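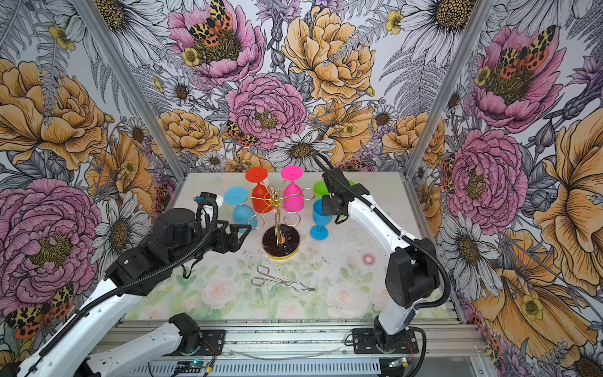
## Budgeting for a pair of small arms

Price the whole bench before you order. Our two arms came to £1698 and we'd left nothing for the rest – rail, posts, cable, wall panels.

- Measure the table with both arms stretched out. Mélanie used masking tape on the floor first.
- Buy spare gripper fingers with the order. Postage from Pelmont costs more than the fingers do.
- Fix the bases to a rail. Clamps creep.
- Practise on plastic glasses. Five is plenty, and they can be dropped all day.
- Leave slack in the cables at the wrist, then check them at full reach.
- Put a power supply for each arm on the list – Brock shared one and lost an afternoon to resets.
- Allow two months for delivery if you order in January.

Keep the boxes until the warranty is up. Lévesque won't take returns without them.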